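April, evening

Up at 6 to get the peas in before the rain. The bed along the fence is still heavy, so I worked in two bags of the Nornska compost and left the far end for later. Soil thermometer read low again. I sowed anyway — last year I waited too long and lost most of the row to heat.

Walked to Makis for twine and came back with onion sets too. They had the 500-gram bags marked down.
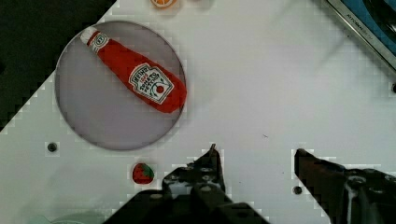

Gray plate and toy food on the white table.

Rain started after lunch and kept on. Spent the afternoon sorting seed packets by sowing month and threw out the old leeks. Need to order more beans from Kongkaew before they run out. Soup for dinner. Tomorrow the onions, if the ground allows it.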